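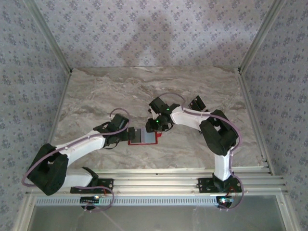
Adding a two-arm cell to a returns bench goes best when you start with the people who already work there, and I mean weeks before anything gets bolted down! We set ours up at Nirkero in January, and these are the steps I'd repeat. The job we gave it first was handling flat items, like the red-framed one between the grippers, which used to mean a lot of wrist turning for the day shift.

Step 1. Watch the job by hand
Sit with each person for a full shift. Colin Bainbridge showed me 7 different ways he picks up a thin item without touching its face (I had planned for one). Write them all down in the operator's own words.

Step 2. Decide who does what
Let the arms hold, turn and pass. Keep judgment calls with people: odd damage, missing parts, anything that needs a phone call. Put the split on paper and have the whole bench read it.

Step 3. Tidy the cables
Run them along the outside of the arms and leave enough slack at the shoulder for a full reach. Move each arm slowly through its whole range before you fix anything down.

Step 4. Train everybody on stop and restart
Two sessions each, hands on. People who can restart the cell themselves start suggesting better grips, and this is my favorite part of the whole thing!

Step 5. Rewrite the job sheets
Ours now list grip checks and fault notes as real work, with time set aside for them. Colin spends his mornings on the tricky returns and his afternoons teaching new grips.

Next page: setting up the fault log in Kodel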